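Filed under: Around Town | Getting About

Print this item | E-mail this item to a friend

The Long Way to Bovonthorpe
By Shagufta Malik

When the council closed the Prindstead footbridge in March, the notice said the repairs would be brief. I have since learned that in municipal engineering the word covers anything shorter than the bridge's original construction. We are now well into summer and the bridge has a fence at either end, a sign with a cartoon beaver in a hard hat, and a heron who seems to have taken over the lease.

So those of us who used to stroll across to Bovonthorpe for bread, library books and the dentist have been going around by the mill road. It is a pleasant enough road if you like hedges. I have become something of an authority on hedges. There is one near the Arain place that has been clipped into what I took all spring for a chicken, and which its owner informs me, with some coolness, is a yacht.

The detour has been good for a few people. Muratik, the coffee counter by the bus shelter, has put out a second bench and raised the price of a cinnamon bun, in that order. The bus itself still comes twice in the morning, though the timetable in the shelter is from before the closure and should be read as historical fiction. Two of my neighbors waited there for an hour and ended up starting a book group. They are reading something Norwegian.

It has also been an education in how far away things are. I always told people Bovonthorpe was ten minutes off, and so it was, by bridge. By mill road you have time to rehearse what you'll say to the dentist, say it, regret it, and be overtaken by a child on a scooter. I counted my steps on the last stretch, from the yacht to the bakery door, and got 948. On the way back, carrying a loaf and a half, I lost count at the bull.

The bull is fine, by the way. Several of you wrote in. He is behind a very good fence and only wants to look at you for a long time.

At the open meeting on the bridge, around 26 of us sat on chairs made for schoolchildren and were shown a slide of a bolt. The bolt, we were told, was the problem. Somebody asked whether a new bolt had been ordered. We were then shown a different slide. There will be another meeting on 26th July, same small chairs, and I would suggest bringing a cushion and a follow-up question.

Until then, wear something flat with laces you trust. I gave up on sandals the week the gravel went down.

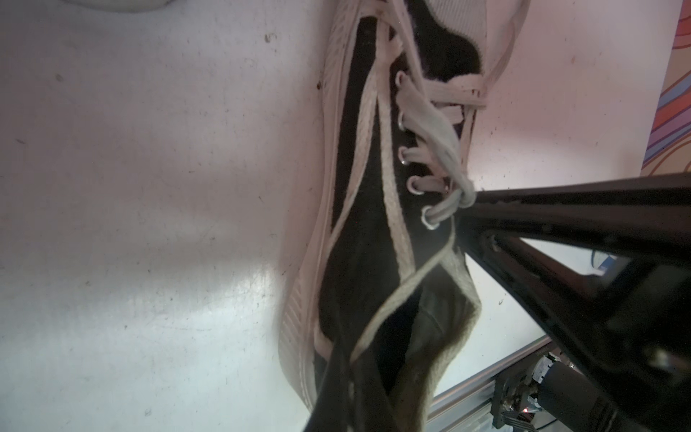 If you're walking it

Keep right after the mill, where the path is wider and the nettles are only on one side. The gate by the Arain place sticks, so lift it and push. There's no shade between there and the village, and no tap either. If you meet the scooter child, yield.

Comments

millroad_martha: It is obviously a yacht. You can see the sail.

Derek P.: Still looks like a chicken from the bus.

hedgeowner: There is no bus.

Tansy: Does anyone know which Norwegian book? Asking from the bench.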